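工单：左臂夹爪在水槽上方保持盘子时掉力
单元：Jodport 厨房单元，双臂，左侧夹爪，右侧多指手
任务包：Tista，水槽取盘放入洗碗机
优先级：中（提单人原填"高"，已改）
状态：观察中，未关闭

提单内容（原文）

左臂从水槽里取出盘子后，抬到水槽上方停住，夹爪的力反馈一路往下掉，低于阈值后任务中止。重启后能跑几轮，然后又来。现场判断是夹爪电机老化，申请更换整个夹爪总成。请尽快安排备件。

受理意见

先不批备件。"电机老化"这四个字在这个单元的历史工单里出现过不止一次，上回换完总成，旧件拆开测了一遍，各项都在范围内。换新件之后好了几天，是因为换件的时候顺手把线重新插了一遍，这是我的看法，当时没有人验证，所以也只能算看法。

请现场补三样东西：中止前后的完整日志，不要截图；夹爪线缆从腕部到下一个关节的走线情况；出问题时的手臂姿态。

日志第一次回看

导出的日志一共 1,984 行，其中大半是右手的心跳，右手跟这个故障没有关系，麻烦以后导出时过滤掉。

力反馈并不是"一路往下掉"。曲线是平的，然后有一个台阶，直接落到零附近，过一小会儿又回来。电机没力气不会是这个样子，电机没力气是斜坡。台阶更像信号断了一下。控制器把断掉的那段当成零来处理，于是报"抓取力不足"，提单人看到这个报错就写了电机。报错文字误导人，这件事已经单独反馈给 Arel 控制器那边，对方回复"符合设计"。我保留意见。

错误码 602，手册的解释是"抓取力低于设定值"。手册没有提到反馈信号丢失时也会报同一个码。用单元自带的测试模式试了一次，把反馈线拔掉，报的还是 602。所以这个码本身不能说明任何东西，凡是只凭 602 就下结论的，都请重新看曲线。

姿态与掉力的关系

现场提供了六次中止的关节角。其中五次腕部抬得很高，盘面接近竖直。剩下一次手臂位置低，还在水槽里，曲线也不一样，是慢慢滑下去的，我认为那一次是盘子真的没夹住，不该混在一起算。

有人提出是盘子的问题：盘沿浅，夹指压上去受力面小，抬起来一歪就打滑。这个解释听上去合理，但解释不了台阶。也有人提出是水槽内壁反光影响了视觉定位。视觉定位在抓取之前就结束了，保持阶段不用相机，这一条我直接划掉。

我的怀疑对象是那根从夹爪垂下来、沿手臂外侧走的黑色细线。腕部抬高时，线的弯曲位置和低位时不一样，受拉的地方正好可能在接头附近。注意是"可能"，下面是测试。

测试一：不夹盘子，手臂走到出问题的姿态，停住，读反馈。
结果：停 900 秒，无异常。
评语：现场据此认为线没问题。我不同意。手臂静止的时候线也是静止的，什么都没测到。

测试二：同一姿态，腕部做小幅往复转动，不夹盘子。
结果：出现台阶，两次。夹爪上没有负载，所以跟盘子无关，跟夹持力也无关。

测试三：断电，手动检查接头。
结果：现场回复"接头紧固，无松动"。问是用手拧的还是用工具量的，答用手。请按维护单上的力矩重做一遍，并且把接头拔下来看针脚。
补充：重做后回复，有一根针略低于其他针，拔插后恢复平齐，程度很轻，肉眼勉强能分辨。

测试四：线缆重新走线，在夹爪和下方关节之间多留余量，弧度放大，绑点下移。重复测试二。
结果：没有出现台阶。
评语：针脚和走线是在同一次停机里一起改的，所以现在分不清是哪一个起了作用。这正是上回的老毛病。下次请一次只改一项。

临时处理办法（在结论出来之前照此执行）

一、开始任务前确认单元处于暂停，急停可用，洗碗机门放平，碗架拉出。门没有完全放平时不要启动，右手的路径是按放平的门算的。

二、看一眼左臂外侧的线。应当是一段松的弧线，在下方关节后面收进去。绷直了或者贴在关节边缘上，就不要跑，先重新固定。弧也不要留得过大，垂得太低有挂到水槽边的危险。

三、水槽底部的大盆可以不取出，Tista 任务包会避让它。但盘子不要压在盆沿底下，那种摆法抓取成功率很差，跟本工单无关，请不要再为此提单。

四、出现 602 时，不要直接按恢复。先记下腕部高度，看曲线是台阶还是斜坡。台阶：记录后停用左臂，通知我们。斜坡：检查盘子和夹指表面，清洁后重跑。

五、不要调低力阈值。已经发现有一个班次把阈值调低来"解决"问题，报警确实少了，因为报警被关小了。参数已经改回，并加了锁。

六、夹指里还有盘子时不要断电。先让手臂把盘子降回水槽再松开。降不下去就一人托住盘子，一人操作示教器松爪，手不要伸进夹指之间。

关于右侧线束

顺带一提，右侧手腕外面那几圈黑色线缆绕得很乱，往外鼓出来，早晚会刮到什么东西。目前没有任何故障可以归到它头上，所以不在本单范围内，另开一张整理单，等左边的事有了结果再动。两边同时动，又会说不清。

Pasaribu 的远程意见

Pasaribu 建议升级夹爪固件，称新版本"改善了抓持稳定性"。问改善了什么，附来的更新说明只有一行字。固件升级需要重新标定，标定要占掉半天，而且升级之后如果台阶消失，我们又多了一个解释不清的变量。暂不升级。等线缆的结论出来以后，如果他们能说清楚新版本是怎么处理信号短暂丢失的，可以再谈。

待办

更换左侧反馈线，走线方式保持现在的样子，只换线。换下来的线不要扔，装袋写上工单号，送过来做弯折测试。

换线后跑完整任务，从取盘到放进碗架，日志过滤掉右手心跳再传。

如果换线后仍有台阶，下一个查腕部单元内部的转接板。再下一个才轮到夹爪总成。备件申请继续挂起。

周二更新

线已经换了。现场说"目前正常"，附了一段日志，量很少，而且腕部大多停在低位，出问题的那个高度没走到几次。这种"正常"我没法拿来关单。请让任务按原来的路径跑，盘子抬到水槽上方、盘面竖起来的那一步不要省。够数了再说。 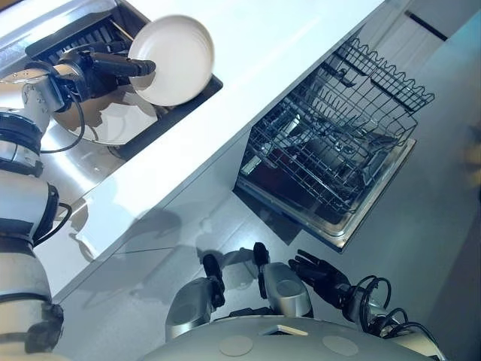
附件：左臂在水槽上方持盘，夹爪外侧线缆呈松弛弧线，洗碗机碗架已拉出。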